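Notebook, September, started 9:40

Subject: adhesive for the cable labels, second round

The labels from Sequeira came off again on the Broltcombe harnesses. Ainhoa Montoya checked the box that was on the top shelf of the store room and found 5 labels lying on the bottom. They did not tear. The glue stayed on the label and the cable jacket was clean, so I think the glue never held well on this jacket. In my last entry I blamed the heat of the store room. I want to correct that, it was too quick.

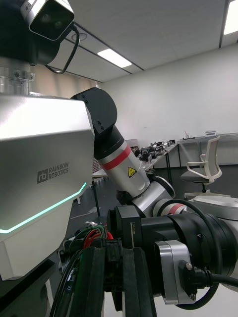 I prepared new samples with two tapes, the old one and the Stirkik tape that Prosura recommended to us. Each label is wrapped one and a half turns, and I press it with the thumb for ten seconds. The cable is cleaned first with alcohol and left for some minutes. What I did not consider before is the bending. A straight cable on the bench is an easy case, but many of our cables hang in a free loop, like the black one that comes down from the sensor module and goes back to the head housing. On a curve like this the inner side of the label is compressed and the outer side is pulled, and the free end starts to lift. So half of the new samples are now tied in a loop as wide as my hand.

Batch number of the Stirkik tape is 605. The old roll has 991 written inside the core, with pencil. Please do not mix them, the two tapes look the same when the paper is removed.

Where to put the label

Ainhoa prefers the label close to the connector. I agree for long cables. For short ones it is more difficult, because the fingers need this place to pull the plug, and every pull rubs the print. On a board with the connectors in a row along one edge, as with the green one on its gray plate, there is also not much room between neighbors for a flag label. For these I would use only the wrapped type, and a small size.
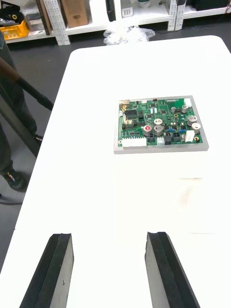 To do

Look at the looped samples before lunch and again at 16:00. Write down only if the end is lifted, yes or no.

Ask Sequeira if they have the same label with a stronger glue. We still have roughly 4,000 of the old ones, and I would like to use them on the flat surfaces, where they hold well.

Buy alcohol wipes.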